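Cell Technician, Two-Arm Bench Cell (full-time, on site)
Kohlhase - Diltham site
Posted 09/10/2024
Reference: 183

Kohlhase is hiring a technician to set up, look after and repair one robot cell at our Diltham site. The cell has two small arms on a shared aluminum rail and is used for plugging and unplugging work on power strips. It belongs to the Trovham project. You would be the main person responsible for it on day shift, and you would report to the lab lead.

The job is mostly hands-on. There is some writing, mainly the cell log and short fault reports. You don't need to program the arms, but you do need to be able to start them, stop them, jog them and read what the controller is telling you.

What the work looks like

At the start of a shift you check the base mounts on the rail, look over both arms for loose cable and confirm the status lights. Then you lay out the table for the day's runs. The layout sheet shows which strips go out and which chargers or adapters go in them. 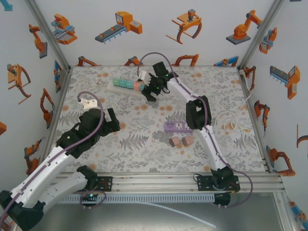 Cable routing takes more time than most applicants expect. Each arm has a cable running along it that needs enough slack for full reach and not so much that it snags. When a routing is changed, you run the arm slowly through its range before handing the cell back. Loose cables on the table side are your job as well.

Regular duties:

Check and retighten base mounts on the schedule in the cell log
Inspect gripper fingers for wear and replace them when they are out of limits
Re-dress arm cables and replace ties and clips
Clean the wrist cameras and check their aim after any gripper work
Replace the table covering when it is worn or has shifted
Inspect chargers and adapters for bent prongs and pull damaged ones
Keep a stock of spare fingers, fasteners and cable
Write up every stop longer than a few minutes

Fingers are a wear item. They slide against hard plastic and metal prongs all day, and the tips scuff. We inspect them every 1000 cycles and keep matched pairs, so if one finger goes, both get changed. After a change you redo the grip check with a charger from the layout before any automatic run.

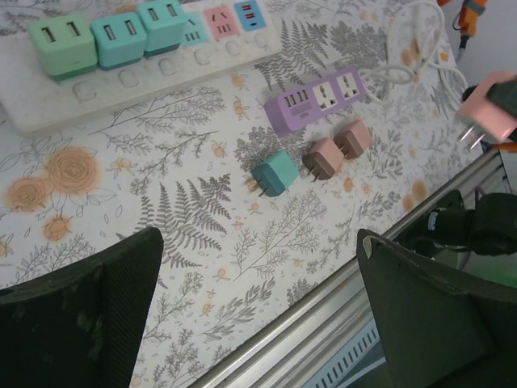
View from the wrist: gripper fingers in the foreground, strips and chargers laid out on the table.

You will also help with repairs. Small ones, such as a finger, a connector or a camera bracket, are done on the spot. Joint and link swaps are done with a second person from our Povden shop, usually within the same week. The arms are light enough to handle on a bench, but we lock out power every time and we expect you to do the same without being reminded.

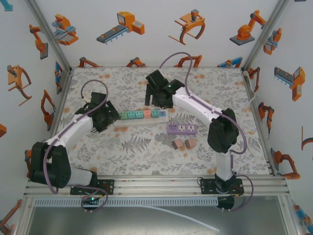

After any work on a base or a joint, both arms go through the home position check and then a slow pass over the table. The two arms share space in the middle, so an offset on one side matters to the other. If the numbers don't agree with the last entry in the log, the cell stays down until you find out why.

What we need from you

Two years of work on machines of some kind - robots, packaging lines, CNC, lab equipment or similar
Comfort with hand tools, torque drivers and a multimeter
Able to read a wiring diagram and an assembly drawing
Clear written English for log entries
Able to stand for much of the shift and lift 44 pounds

Helpful, not required

Experience with small arms or electric grippers
Crimping and connector work
Basic use of a Linux command line

Hours and terms

40 hours a week, day shift, with a 30-minute lunch. On-call is rare and paid separately. Training on the cell lasts about 70 hours, split between Diltham and Povden, and is paid at the full rate. We supply tools and safety shoes. The position is permanent after a trial period that ends in June.

How to apply

Send a resume and a short note on one machine you have kept running - what it was, what usually failed and what you did about it. Put the reference number in the subject line. Applicants we invite will spend half a day at the cell, including a finger change and a cable check under supervision. Travel to Diltham for that visit is reimbursed.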